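Posted 8 August 2018 by M. Jafarzadeh

Walkers wanted for the Grangate robot open day

I run the outdoor route tests for the Skilavton project, and I'm looking for people to come spend a morning walking alongside (and in front of, and straight at) our ground robot. You don't need a technical background. If you can walk on uneven ground and you like telling strangers what bugs you, you're who I want!

We'll start on the old concrete path. It's long and it's straight, but the surface is cracked and pitted, there's gravel showing through in places, and the left edge is pretty crumbly -- so please, real shoes. The robot drives, you walk, and afterward you tell me when it felt too close or just plain rude.
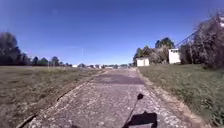 What you'd be doing

First there's a short demonstration, and you can ask me anything you like while it's going on. Then we split into groups of 7 and take turns on the route. The second half is over by the white-sided building next to the grass field, where the robot has to deal with loose gravel and a blind corner. I love this part. People come around that corner at all kinds of speeds, and I'd like to see lots more of them do it.
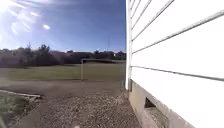
M. Jafarzadeh

Who can come

Anybody 18 or over. I'd be especially happy to hear from folks who use a cane, push a stroller or walk a calm dog, because our April session was mostly engineers and they all walk the same way. Wheelchair users are very welcome too, but write me first so we can talk over the ground and pick a stretch that works for you.

What you get

A $100 gift card, lunch, and as long as you want with the robot once the walking is done. Plan on three hours. There's not much shade on the path, so bring a hat and water.

To sign up, send me your name, a phone number and a line or two about how you usually get around. Put "Walkers" in the subject -- my inbox is a mess.

Contact: Skilavton Project, Grangate, 1812 Bernness Road | Copyright 2018 Skilavton | Back to top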